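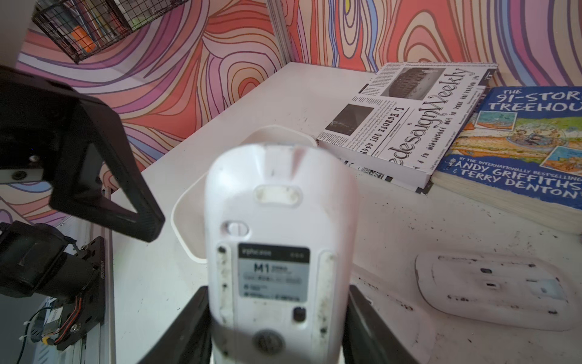 What a mediator can and can't do

I have been following the talks over the Tidlow crossing since January, mostly because my wife's family comes from that side of the river and it is what gets discussed at dinner. The crossing has been shut to vehicles for 7 years. You can still walk over with papers, between eight in the morning and four in the afternoon, if the post is staffed.

The news this month is that Clarnero has offered to act as go-between. Both sides said they welcomed it, which both sides have said before about other offers. I read the two statements next to each other and they do not describe the same job. One talks about "assistance in reaching a settlement." The other talks about "technical support for contacts." Those are a long way apart, and I think most of the newspaper coverage skipped over that.

The way I understand it, there are three questions on the table. The first is who runs the customs post. The second is what happens to the 4000 people who registered as displaced and have property on the far bank. The third is the road itself, the old Fodwood road, which floods and has not been repaired on either side. Only the third has ever had a working group that met more than twice.

I would start with the road. I know that is not a popular opinion in my house. The argument against it is that once trucks are moving, the stronger side has what it wants and the property claims get put in a drawer. That is a fair worry. The last draft had 60 articles and the claims were in the final two, with no dates attached to either.

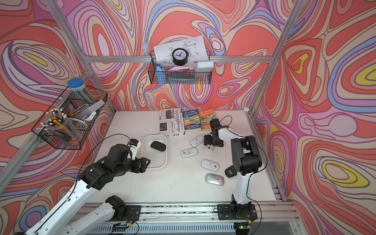

Does Clarnero have any stake in how this ends?

It buys power from one side and sells grain to the other, so it has a stake in the crossing being open. It has much less of one in the property claims, and I would expect its proposals to look like that.

I don't hold this against them. A country with no interest at all would not send anyone. What I would like is for the interest to be stated at the beginning, in the first meeting, so that people can judge the proposals with that in mind. The previous round was run by diplomats who kept saying they had no position. Then a position came out in the draft, and it took most of a year to get everyone back in one building.

The other thing I keep hearing is that the Bianchini plan is dead. I am not sure about that. The plan was for a joint customs post with mixed shifts and a shared register, and both governments rejected it in public. But the current proposal for "parallel inspection at one location" is very close to it with the name taken off. If dropping the name is what it takes, fine.

I went back and read the plan again over the weekend. It is long and dry, and the annex on livestock goes on forever, but the part on staffing is sensible. It even deals with what happens when one side doesn't turn up for a shift, and anyone who has stood in that line will know why it's there. 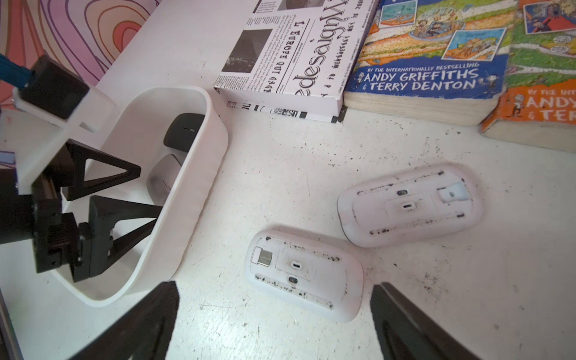 Two mice on the table, undersides up.

On the property claims, the number to watch is 2264. That is how many files were marked complete when the registry office stopped taking new ones. The rest are missing a deed or a signature, often from someone who has died. My in-laws are in the second group - they have the deed but the house number on it was changed in the eighties, and the letter explaining the change was never stamped.

Any settlement that covers only the complete files leaves them out. I would still rather see those files settled than none, and I have said so at dinner, and it did not go over well.

The next meeting is supposed to be in the spring. I'll write again when there is an agenda.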